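Two lamps and one power strip
25 Sep 2019

I have been meaning to write about lamps ever since we got back from Utwood in January, and of course I kept putting it off, because who sits down of an evening to write about lamps? But Sevim asked me last week what I look for in a small desk lamp, and my answer went on so long that her tea got cold, so I may as well put it all down where other people can skip it.

My first good lamp came out of the back room at Brirkik, which some of you will remember as the shop with the bell that never worked. It had a cone shade, a thin neck and a base you could have used as a doorstop. I wrote letters under it for 15 years. I still think a cone is the best shape for a shade (it puts the light where your hands are and leaves your eyes alone), and I was very happy to find myself with two of them to compare, a red one and a green one, set up one in front of the other on a varnished board.
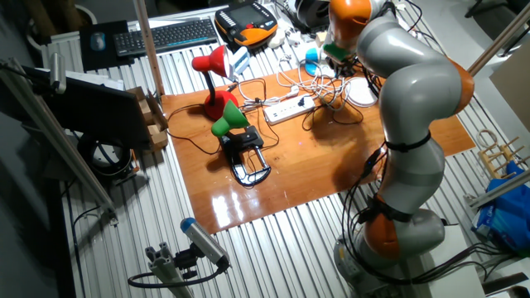
Red or green?

I went in sure I would love the red one, and I do. It has the rounded base, so it goes wherever you put it, and red is such a cheerful thing to have on a desk in the dark months. The green has a clamp in place of a base, black, with a looped metal frame. Clamps and I have a history. Oğuzhan put one on the shelf over my sewing table years ago and it left a dent I can find with my thumb to this day, though I will admit that lamp never once got knocked over and I can't say the same for any of the others.

If your desk is small, get the clamp and put a bit of felt under the jaw. If you are a person who moves things about all day, as I am, get a base. Apolline says to buy one of each and be done with it, but Apolline has a bigger desk than I do.

What I really wanted to get to, though, is cords. Two lamps means two cords, and then there is the phone, and the radio, and whatever else has crept in, and before you know it the power strip has a nest around it. I don't mind a nest as much as I used to. I do mind when little things end up in among it, because a tabletop with a nice warm grain deserves to be seen, and because I am forever losing round things. Lids, coasters, the tape measure, they all head straight for the cables. 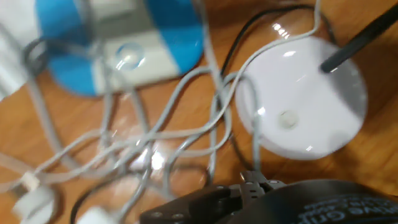 Round things on the tabletop, one blue and white, one plain white and shiny.

So I have a few habits now. I take everything off the desk before I start, all of it, onto the bed or the floor. I wipe the wood down with a damp cloth and then a dry one. The strip goes back first, toward the rear, and the cords get plugged in one at a time with a scrap of masking tape on each plug saying what it is. It takes me almost 41 minutes when I do it properly (I timed it once, for Doğukan, who didn't believe me) and a good deal longer if I find old letters.
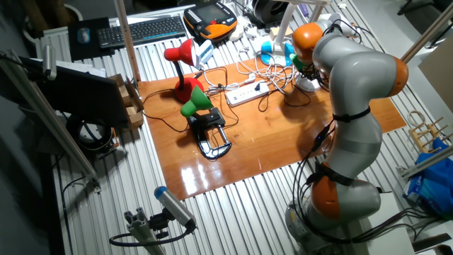 My own desk at home is nowhere near as long as a workbench, and it has been in the same corner since we moved to Enden, under the window that sticks. Nazmiye wants me to turn it to face the room. I have been thinking it over, and mostly I have been thinking about where the light would come from. I like the way the red shade is angled upward there, with the green one tilted off to the left, and I'd want to try the same thing against my back wall, one lamp for the whole corner and the other for the page. The keyboard sitting behind the board is a good idea too, as I only type in the mornings and would love to have the front of the desk free for paper.

I'll have to measure first, and the window needs seeing to before the weather turns. If anyone has moved a heavy desk across old floorboards without scratching them, please write and tell me how you did it. I have blankets, and Oğuzhan has promised me an afternoon.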